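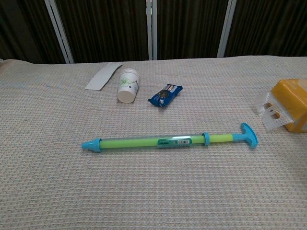

Birthe Ladefoged told me over the phone that she'd given up on ever finding a pattern for her grandmother's towels, and then our booklet turned up in her mailbox and she had a warp on the loom by the weekend. I can't think of a better way to start a press release, so I'm starting with that!

Wirnton, 27 Apr 2021

I'm Jo, I run Treven, and we're a very small weaving supply shop (me, my sister, and a back room full of yarn). Our first pattern booklet, Plain Cloth for Busy Tables, is out today. We printed 1000 copies, and 154 of them were spoken for back in March, before I'd even picked a cover color.

The booklet sticks to household cloth: dish towels, napkins, table runners, and one big waffle weave tablecloth that took me three tries to get right. Waffle weave shrinks like crazy in the first wash, so every pattern gives you the size on the loom and the size after washing. Please wash your sample. I skipped mine once and ended up with a very fancy placemat.

You don't need a huge loom. Most of the patterns work on four shafts, and the napkins are fine for a first project.

We're also putting together 200 yarn kits with the Zustbridge mill, in undyed cotton or pale blue. They ship separately from the booklet, so don't panic if only one package shows up.

Guilds and yarn stores can write to me at the shop for wholesale prices. Review copies are free, just tell me where to mail yours.

Contact: Jo, Treven, 1226 Seneviratne Street, Wirnton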